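Home Projects Printables Shop About

Sorting a junk shelf of small toys and blocks

I put this job off all February. It took me 17 minutes once I got going, so learn from me and just start!

1. Pull everything onto a table. I mean everything — blocks, boxes, little buckets, the strays from under the couch. Mine came off an old Furano bookcase and I'm still finding bits.

2. Pick your containers before you sort. I like a mix: the red box with the round wooden knob gets the tiny stuff, and the metal bucket is great because you can carry it by the handle (kids love that part).
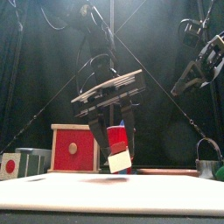 3. Sort by size first, color later. Two-tone blocks like the red and white one will drive you nuts if you go by color, so pick a pile and move on.

4. Label the shelf with masking tape. I write with a Velum marker and redo it whenever it smudges.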